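Notes for the Cimside visit
Unit 2: Picking parts from a bin

These notes go with the open day at Cimside on 2024-09-04. Read them before the written report. The demonstration was run by Nektarios Lazaridis, and the questions afterward were taken by Panagiotis Stefanou from Delance.

Bin picking means taking parts out of a container when they have not been laid out in order. On a conveyor with fixtures, the robot can go to the same point every time. In a bin, each part has its own position and angle, so the pick point has to be found again for every cycle.

The cell you saw uses a KUKA arm working over a metal bin with sloping sides. The parts are long rectangular blocks, green and red, lying at different angles on the floor of the bin.

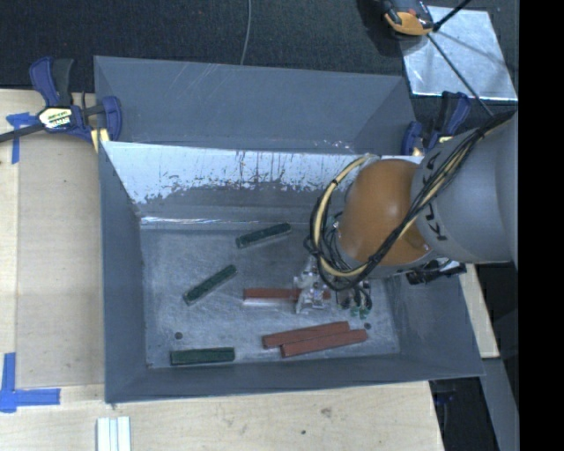 Three points from the talk should appear in your report.

Shiny metal is hard on vision systems. Glare can hide an edge or look like one. Matte surfaces cause less trouble, but scratches still add noise.

Walls limit the approach. A gripper that can reach a part in the open may hit the side when the same part lies in a corner. Sloping sides help - they leave more room for the wrist.

Cables move with the arm. They need enough slack for the full turn of the joint, and they must stay clear of the bin.

Lazaridis gave almost 45 minutes to the last two points, so expect them on the test.

Report: 651 words at most, one sketch of the approach path. Hand it in at the Politis building, room 2902.

Related items
Unit 1: Fixtures and fixed pick points
Unit 3: Choosing a gripper
Rodbridge visit, May: handout
Safety rules for lab visits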